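28/11/2025

1/ Thread on keeping a family archive at home, on old office hardware, without a monthly bill. Mostly about file layout and backups, since that is where mine went wrong.

2/ The material: about 2,000 scanned slides and letters, plus tape transfers. It used to live in Brollano, a hosted photo service. Brollano dropped its free tier in May and started recompressing originals on paid plans.

3/ Hardware is the least interesting part. Any retired office tower will do if it takes 2 full-size drives and a wired network connection. Clock speed barely matters for serving files. Check that the drive cage is included — resellers in Skastberg often strip it.
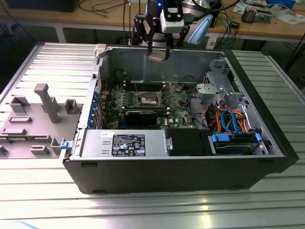

4/ Folder layout: year, then source, then item. No topic folders. Topics overlap and you will end up with the same letter in several places. Put topics in tags.

5/ File names: date first, year-month-day, then a short label. Unknown dates get zeros in the unknown fields. They sort to the top of the year and remind you to fix them.
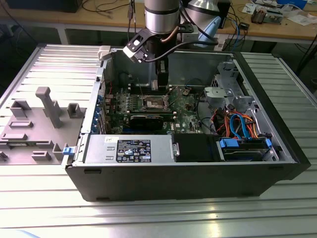

6/ Formats: TIFF for masters, JPEG for the copies people look at. Masters are read-only for every account except one. My whole 1-bit pass of the letters had to be redone in gray. Pencil disappears at 1-bit.

7/ Checksums: I use Grastska, a small command-line tool. It writes a manifest per folder and compares it on a schedule. Every 30 days is enough for files that never change.

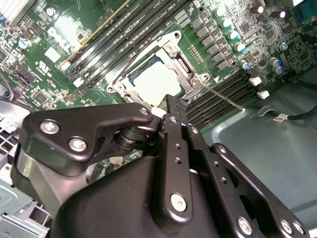 **BACKUPS**

8/ A mirror is a convenience. Delete a folder and the mirror deletes it too. Keep 3 copies: the server, a drive in a drawer, and a drive in another building.

9/ The server is called inga. The offsite drive gets swapped when I visit relatives, so it can be months behind. Acceptable for scans, poor for anything you edit.

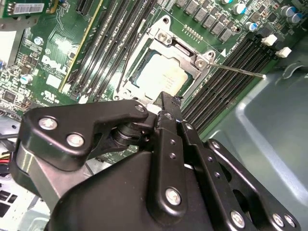
10/ Test a restore. Pick one folder, copy it back to a different machine, run the manifest. My first attempt failed on file names with colons in them.

11/ Manifest template and naming rules are in the next post. Corrections welcome, especially on tape formats — I am still unsure about deinterlacing the masters.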